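Teaching with two grippers, week three

I said last time that I'd write up how the hand-held sessions are going compared with the remote control ones, so this is that. It's long and not very organized.

For anyone new: I do piecework for Orkent, recording household tasks that get used to train an arm they have in Zandthorpe. I've never seen the arm. I get a task sheet on Monday, I do the tasks with a gripper in each hand, and the recordings go up overnight. The current sheet is small household stuff and cloth, all of it done at a table. Pick up, pass across, put down, put away.

Before this I did about two months on a remote setup, sitting in front of a screen and driving an arm with a pair of handles. The arm was slow, the picture lagged, and I had to guess how hard I was squeezing. A towel that takes four seconds by hand took most of a minute. On a good day I finished 35 clean runs and went home with a stiff neck.

With the hand-held grippers you feel the thing you're holding. That's most of the difference. If a sponge starts to slide between the pads, I know before I see it, and I close up a bit. On the remote rig I'd find out when it dropped.

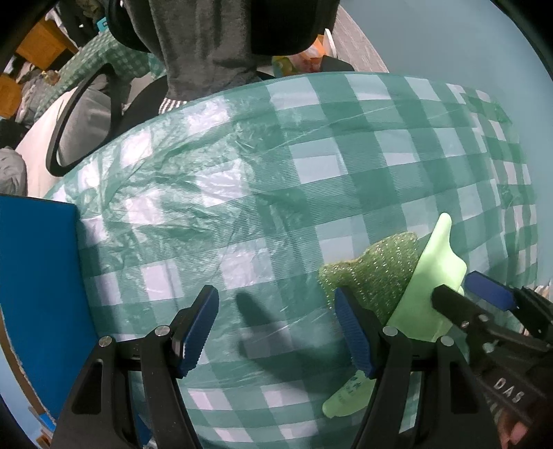 The target for this block is 2000 runs. I thought that was a lot when I signed up and I still do. It goes quicker once you stop treating each one as a performance. My first few days I was moving very carefully, like someone carrying soup, and the feedback that came back was that the motions were too slow and had too many pauses in them. The arm learns the pauses too. If I stop halfway to think, it stops halfway, and it has nothing to think about.

So now I plan the move before I start recording. I decide which hand goes first and where the thing will end up, and then I do it at a normal speed. If I fumble, I finish anyway and mark it. Orkent wants the fumbles as long as there's a recovery in them. If I drop something and just quit, that one gets thrown out.

Cloth is harder than hard objects. A plastic thing has the same shape every time you pick it up. A towel has a different shape every time, and what worked on the last run may not work on this one. I've started looking for a seam or an edge binding to grab, because the pads hold a thick line of fabric better than they hold loose pile. The other habit I had to break was pinching with the very tips. It works for me, but the notes say to get more of the pad on the cloth so the grip doesn't depend on being exactly right.

Two-handed work is where the remote setup really fell behind. Passing a towel from one arm to the other took me 6 tries the first time, and that was with both arms parked in good spots. By hand I don't count tries anymore. One hand holds, the other comes in from the side, and there's a short moment when both have it. The sheet asks for that moment to be clear -- no tossing, no letting go early.

I'll say one thing for remote control. You can only do what the arm can do, so nothing you record is impossible for it. With the hand-held ones I can bend my wrist in ways the arm can't follow, and I've had a batch sent back for that. I keep my elbows in now and it seems to help.

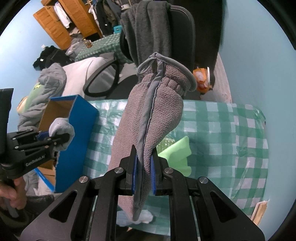
Tekleab wrote in the comments on the last post that the wrist problem goes away if you practice the first ten minutes of each session with a brace on, and that at Fladgate they went back to remote control for anything involving a lid or a knob, since the rejected batches were costing more time than the slow driving did. Cloth they still do by hand.

I haven't tried the brace. Lids aren't on my sheet until the next block, and I'm not looking forward to them. I did ask Orkent if I could mix the two methods and they said they'd get back to me.

Next up is folding, starting with small towels. I'll post the rejection notes when I have them.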